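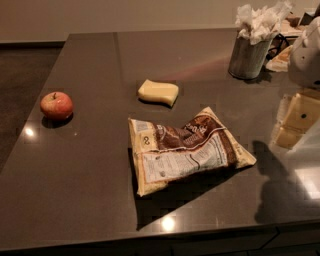

Workshop Notebook — Demonstration Day, Kuvero Arm
July 2026
Barncombe workshop, kitchen bay

Purpose of entry

To record the setup, conduct and results of the demonstration given to visitors from Hernumcombe, for use by colleagues preparing the December session. Yasuo Ikeda operated the arm. I kept the log and spoke to the visitors.

Setup

The counter was laid with three objects: an apple, a sponge and a snack bag. They were spaced well apart, with the apple to the left, the sponge toward the back and the bag nearest the front. The metal container with the tissue paper remained at the back of the counter beside the cables. It was not a target and was excluded from the task list.

Lighting was left as it normally is in the bay. The polished counter gives bright round reflections, one of them close to the apple and another near the front edge. The arm also throws a large shadow to the right of the bag. Both conditions should be noted by anyone comparing this session with the trials at Doucet, which were run on a matte bench.

Conduct of the demonstration

The visitors were received at the bay door and given the standard safety briefing. The stop button was shown and tested before power was applied to the arm. Visitors stood behind the floor tape throughout.

Each object was assigned a separate run, in the order apple, sponge, bag. Yasuo returned the arm to its rest position between runs. Speed was held at the visitor setting, and no changes were made to the grip force once the first run had started.

Results

Apple: lifted and set down on the first attempt. It rolled slightly on release. Release height to be lowered.

Sponge: lifted on the second attempt. On the first, the fingers closed above it. Yasuo attributes this to the height estimate over the glossy surface, and I agree, although we have not tested it separately.

Bag: 5 attempts, 2 successful. The creases gave a different hold each time. On the third attempt the bag slid toward the edge of the counter and the run was stopped by hand. The visitors found this the most instructive part of the session and asked to see it repeated.

Questions received

One visitor asked whether the arm could be taught to leave an object alone if the hold was uncertain. It cannot at present. Another asked how long the finger pads last. The replacement interval in our maintenance sheet is 3,000 grasps, and the present pads are well short of that.

There was also a request to see the log format. A blank copy is to be sent to Hernumcombe.

Actions

Y.I. — check height calibration on the glossy counter before further sponge trials.
Y.I. — lower the release height for round objects.
Self — send blank log sheet; file the visitor sign-in page (7 names).
Open — route the cables at the back of the counter through the wall clips. Carried over from the previous entry.

Arm powered down and bay locked by Yasuo after the visitors left. Key returned to the front office.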